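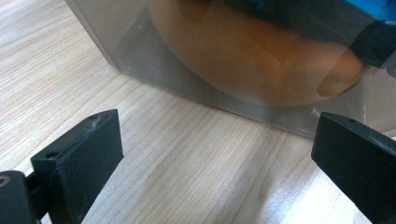 Isturico opens Staltcombe store on Saturday

Housewares retailer Isturico will open its 18th store on Saturday at 9 a.m. in the Kanaan shopping center, Staltcombe. The store carries 1,452 products for the kitchen, pantry and laundry room - 200 of them new this season - and employs 39 people from the area.

The Nitora storage line will be sold at a reduced price through the end of January. Parking is free for the first two hours.

Store hours are 9 a.m. to 8 p.m., Monday through Saturday.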